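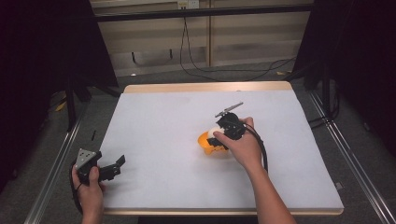 Kivisness Books » About us » Who we are

Hello, and thanks for clicking on the page that most people skip. I'm Ladi Babalola and I run Kivisness, a small press that publishes short stories. We do collections mostly, with the odd anthology when I've been talked into it, and we have never done a novel. People do ask! One very nice man sends me the opening of his every August and every August I write back and tell him which bits would make a good story if he cut the rest.

I should say how it started. I was reviewing fiction for a local paper, two columns a month, and I kept being handed big novels when what I wanted to write about was the thin book at the bottom of the pile. My editor's line was that readers don't buy stories. I thought readers weren't being shown any, and after grumbling about this to everybody I knew for far too long, I used what was meant to be a new-car fund to print a book by a retired bus driver called Karel (he goes by the one name, on the cover and on the phone). The collection was eight stories, all set on the same route, and I printed 1000 copies and stacked them in my hallway. You had to turn sideways to reach the kitchen for most of a year. They did sell, slowly and then rather quickly after a library group picked it up, and I've been driving the same old car ever since.

The name gets misspelled a lot, so: K-I-V-I-S-N-E-S-S. It's a word my grandmother's neighbor used for the feeling of having a stone in your shoe and not wanting to stop walking. I have never found it in a dictionary and I've stopped looking. It seemed right for the kind of story I like, the sort where you get to the last page and then go back to the second because something there was bothering you.

What we publish

I get asked for a house style and I don't really have one. I like a story where people have jobs, and where I can tell what the rent is like. I like jokes. I'm fond of ghosts if they have somewhere to be. I'm less keen on dreams, and on stories about writers who can't write, though I've published one of those and would do it again because the argument over the parking space in it still makes me laugh. Most of our books come in under 200 pages and fit a coat pocket, which I test with my own coat.

Every book gets a proper edit. That means I read it, send back a long letter, we talk on the phone (sometimes we argue on the phone), and then we go through it line by line together. It's slow. Chukwu, who designs our covers and sets the type, doesn't begin until the author and I have stopped fiddling with commas, and has been known to send a proof back to me with one word on it: "Still?"

We put out two books a year, one in spring and one in the fall. I've thought about doing more and each time I look at my desk and go off the idea.

The Rorer Prize

This is the bit I get most excited about. The Rorer is our yearly prize for a first collection by a writer who hasn't had a book out before. The winner gets published by us on the same contract as everybody else, plus a launch party with decent food. Age doesn't come into it – last year's winner was 90, and she wore me out at her own launch. She read two stories, took questions for an hour, and then wanted to know where people were going afterward.

Entries open in August and there's no fee. Send the whole collection, not a sample, in any font you like so long as I can read it without my good glasses. I read them all myself, so please be patient with me over the winter.

Sending us your work

Outside the prize, I read single stories all year for the anthologies. Send one at a time. Tell me a little about yourself if you want to, but skip the plot summary, I'd much prefer to find out as I go. You'll get an answer from me either way, and if it's a no I'll try to say something useful. If you haven't heard by the time the season's changed, nudge me. I don't mind being nudged.

Finding the books

Any bookstore can order them, and a good many keep a few on the shelf. You can also buy from us directly, in which case I pack it myself and will probably write something on the slip. Book clubs can email for a set at a lower price, and if you're within driving distance I'll come and sit in. I bring cake – lemon, usually.

Email is best in the mornings. After 4 p.m. I'm reading and I let the phone ring.

Recently on our blog
Why I read the last story first
Chukwu on picking a typeface for a sad book
Karel's route, stop by stop
What the Rorer judge (me) is tired of
Short books for long waiting rooms
Notes from a very noisy book club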